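Lidded box

A lidded box is a small rigid container made in two parts, a base (or tray) and a separate or hinged cover. It is used for storing and presenting stationery, jewellery, tea and other small goods. In the paper trade it is also called a set-up box, as distinct from a folding carton, which is shipped flat.

Construction

The base is cut from greyboard, scored, folded and taped at the corners, then wrapped in printed or coloured paper. The lid is made the same way, slightly larger than the base. Makers usually allow a clearance of one to two millimetres. A tighter fit traps air and slows opening, while a looser one lets the lid slide off when the box is lifted.

Types

In a full telescope box the lid covers the whole depth of the base. In a partial telescope box it covers only the upper portion. A shoulder box has an inner collar, so that the lid and base meet edge to edge and the join shows as a fine line. Hinged types are joined along the back and may close with a magnet or ribbon.
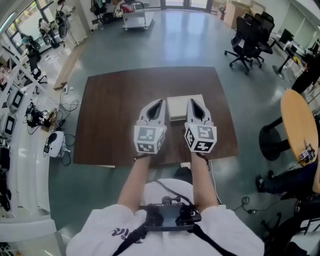

Shoulder boxes need the most handwork. The Sarnberg pattern, named after the town where it was first made, has a collar 12 mm high and was later copied by box makers in Trinville.

Storage

Wrapped boxes should be kept out of direct sunlight, as pale colours yellow with age. Damp causes the lid to warp at the corners.

See also: Carton; Greyboard; Slipcase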